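Sunday Laundry

January, posted by the club blog person (me, again)

I promised back in the fall that I would write up the laundry project, and then I kept putting it off, partly because I wanted to have something impressive to show and partly because writing about a thing you're in the middle of is hard. But the Trivdale meet is getting close, my notebook is nearly full, and my mother has asked me twice what it is I do all weekend, so this one's for her as much as for anybody.

Our club has been going for a few years now, and up to this one we always built things that drove around. Little carts, line followers, a thing that was supposed to sort bottle caps and mostly threw them. We got good at wheels! Then in September we sat down with the rule sheet for the Zosano category, which is the household chores one, and somebody read out "fold a T-shirt" and we all laughed and said well, that's easy, my little brother can do that. (My little brother can't, for the record. I've seen his drawers.)

So we have two arms on a table, each with a two-fingered gripper, and you drive them through the job by hand over and over while everything gets recorded, and then the recordings go into training. I joined thinking I'd be writing code. What I've mostly done is learn how cloth behaves, which I had never given one minute's thought to in my life. A cart is the same shape every time you pick it up. A shirt never is. You can set it down twice in the same spot and get two completely different shirts, as far as the computer is concerned, and I find that kind of wonderful and also it makes me want to lie on the floor.

The view we look at the most comes from the little camera down at the wrist. It took me weeks to get used to driving by it. You've got your own gripper filling up the bottom, the other arm's finger poking in at the top by the cloth, cables all over the place past the edge of the table, and you have to teach your eyes to go straight to the shirt and stay there.

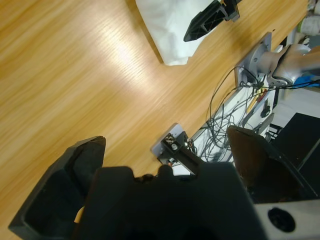 Cloth is a rotten thing to start on, and you'd all have been happier with blocks, was Wafula Rweyemamu's opinion when the plan went up on the board in the fall, and I've thought about that remark more than I'd like to admit. Blocks would have been nicer. We would have had a demo by Thanksgiving. On the other hand I don't think I'd have stayed up late reading about how to describe a wrinkle with numbers, and I did do that, more than once, with cereal.

Anyway, I wanted to put down how we split the job up, because a couple of people from the Drusgate club wrote to ask and I gave them a very rambling answer. We have it in stages on the wall, and every recording gets marked with the stages it covers. It's a plain system but it has saved us from a lot of arguing.

Stage one: find an edge

The shirt starts out in a heap, and all you're trying to do is get hold of some part you can name afterward. A hem is good. A sleeve is all right. The middle of the back is no use at all, though your hand will go there every time if you let it, because it's the highest point and it looks so grabbable. I spent most of October grabbing the middle of the back. If you're new, my advice is to go slower than feels polite and keep the jaws wide until you're right at the cloth.

Stage two: stretch it out

Once you have an edge you pull the heap long, and I love this part. The cloth goes from a lump to something with a direction to it, and you start to feel like you know what you're doing. You usually don't yet! There's often one end still doubled over on itself, a fat little roll, and if you go on to the next stage with that roll still in there you'll pay for it in the fold. I keep a line in my notebook that just says CHECK THE FAR END, underlined so hard it shows through on the other side.

The other thing that gets people here is the shine on the table. White cloth, shiny wood, lights overhead, and you can lose a good bit of the border between the two. We've talked about putting down a dark mat. Half the club wants one, and the other half says the judges' table at Trivdale is going to be whatever it is and we'd better get used to it. I go back and forth depending on how my last run went.

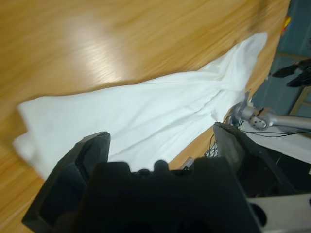 Stage three: flat, and facing somewhere

Flat is harder than long. For flat you need both arms to agree, and that means the two of us driving have to agree, and we have had to come up with a whole little language for it. "Mine" means I've got a corner, don't move. "Yours" means I'm letting go. "Soup" means forget it, start over. I said "soup" at dinner last week and got some looks.

We don't insist on perfectly smooth. We used to, and it ate entire afternoons, one person chasing a crease from one side of the shirt to the other like a bubble under wallpaper. Now the rule is that if you could explain the shirt over the phone, it's flat enough. Both sleeves out, collar where you think it is, hem where you think it is, and on you go to the folding.

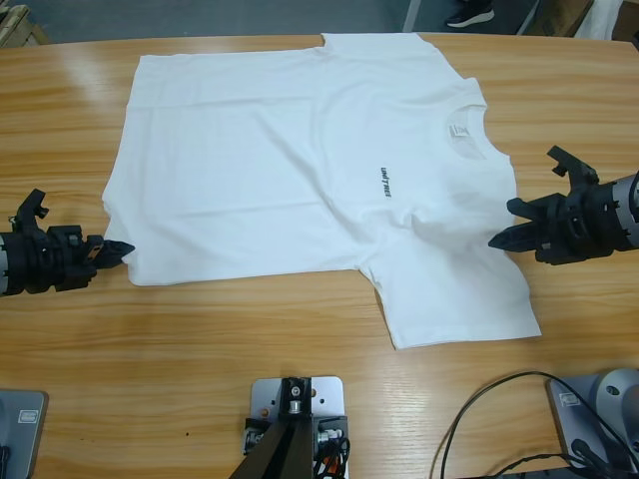 Folding, which is stage four, is the one I worry about for the meet. We have 2,848 recordings in the Opoku folder (that's what we named the drive, long story, involves a sandwich) and only 145 of them get all the way from heap to finished fold. All the rest stop somewhere in the middle, usually because somebody said soup. So our plan for the rest of the winter is to start more runs from a shirt that's already laid out, with the collar off to the right, a sleeve toward each long side of the table and a gripper waiting open at either end, and just practice the fold itself until we're sick of it. The diagonal crease down by the lower sleeve can stay. I've decided creases like that are good for us, as the shirt at the meet won't have been ironed either.

I should say, too, that the driving has turned out to be the friendliest part of this whole club. With the carts we each sat at our own laptop and grunted at each other. You can't do that with two arms and one shirt. You have to talk the entire time, and you end up hearing about people's cousins and their chemistry tests and what they think of pineapple, and then it's dark out and there's still a sleeve inside out and you've had a lovely afternoon.

We have 8 sessions left before Trivdale. I'd like to get the complete runs up a good deal before then, and I'd like to stop dreaming about hems. Next post I'll try to write about how we trim the recordings, which is fiddly and I have opinions. Mom, yes, I'm eating lunch.

2 comments

hemline_hal
We did towels last year and it was plenty. Four corners, no sleeves, and we still had trouble with that doubled-over end you mention. What fixed it for us was making a separate batch of recordings that begin with the roll already there and do nothing except undo it. Might be worth one of your sessions. Good luck at the meet!

Marnie
Stealing "soup" for our team, hope that's okay. Please do the trimming post soon, we are drowning in ours and I can't get anyone to agree on where a run starts.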